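Trip Reports > Ferries and Small Boats
Thread: Overnight boat from Favell to Stitcombe, finally did it!!

pscanlon_rides
OK everybody, after three years of boring you all with my plans I have done the night boat! Favell to Stitcombe, out in the evening, in at breakfast, and I would turn around and do it again tomorrow if work would let me.

Booked a two-berth cabin on the Werkance for 213 including the bike. I know, I know, the reclining seats are cheaper, but I wanted a door and a pillow. The cabin was tiny and perfect. Bunk, little sink, a window with a proper view, and a shower the size of a phone booth that ran hotter than mine at home.

We left forty minutes late (fog) and I stood on the top deck the whole time eating chips and watching the harbor lights come and go. Then the swell started once we cleared the point and the chips became a bit of a worry, but I held on to them. Slept like a baby from midnight to five, woke up, ran upstairs in my socks and there were the islands, all pink along the tops. I may have yelled.

Anyone thinking about it — go in October if you can. The boat was half empty and the crew had time to chat.
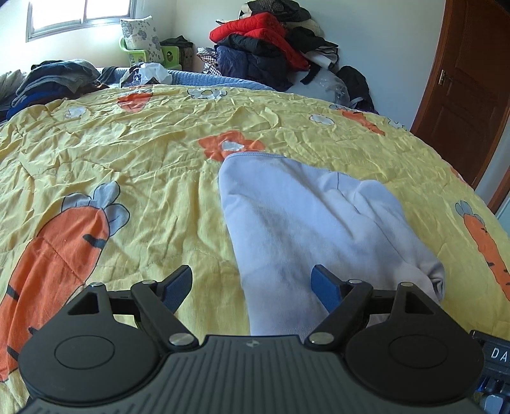

Blue pads, black linkages.

More pictures when I get through them all. Next up is the ride from Stitcombe over to Meesuk, which is its own story and involves a goat.

Pádraig

tidewrack
Loved this! I've been looking at that crossing for ages. How early did you have to be there with the bike? Their website says two hours, which seems like a lot of standing around in a parking lot.

pscanlon_rides
I got there 90 minutes ahead and was waved straight on. Two guys strapped the bike down for me and did a better job than I would have. Bring something soft to put under the strap if you care about your paint.

ojars_j
Great report, but I have to disagree about the cabin. I've done this boat four times and the seats in the forward lounge are fine. Take a sleeping bag and earplugs and spend the difference on dinner. The fish soup is wonderful! And from the lounge you see the islands coming up without having to run anywhere in your socks.

The other thing is October. You got lucky. I went in October two years ago and we sat in Favell for 29 hours waiting on the wind. June every time for me.
Ojārs Jankauskaitė

pscanlon_rides
Ha, I missed the soup! The kitchen had closed by the time I came in off the deck. Fair point on the weather, but was it packed in June? That's what put me off.

ojars_j
Full, yes. Kids everywhere, and a choir once. I liked the choir.

marmalade_sue
A choir at 2 a.m. is exactly why I pay for a cabin. Sorry, Ojārs, you won't convert me. I did the lounge in my twenties and my neck still remembers it.

We took the same boat as a family, four of us plus the van, and it came to 908 round trip with a four-berth inside cabin. No window, so it's pitch dark in there and we all overslept. They knock on the door before docking, but it's a very polite knock.

tidewrack
OK so now I'm torn between June with a choir and October with a gale. Does anybody know if the ticket can be moved if the weather looks bad?

marmalade_sue
Ours could be changed once for free, up to the day before. We had the middle fare, though. I think the cheapest one is use it or lose it, so check before you pay.

ojars_j
When the boat itself was delayed they let everybody switch, cheap fare or not. They also gave us breakfast. Two breakfasts, in the end.

gravelpete
Can we get to the Meesuk road please, I need to hear about this goat. Is it paved all the way now? I rode it years back and the last section was loose rock and bad language.

pscanlon_rides
Paved to the second bridge, then gravel, then a kind of porridge. I was down to walking pace for the last hour and grinning like an idiot. My trip meter said 2,994 when I rolled into Meesuk, counting from my own front door, and I sat on the wall outside the bakery and ate an entire loaf.

The goat was on the second bridge. It did not want to share. I'll write it up properly this week, promise!

gravelpete
Porridge is about right. Looking forward to it — and put me down for October, window cabin, chips.

tidewrack
Just booked. June! Lounge seat on the way out, cabin on the way back, so you can all be right.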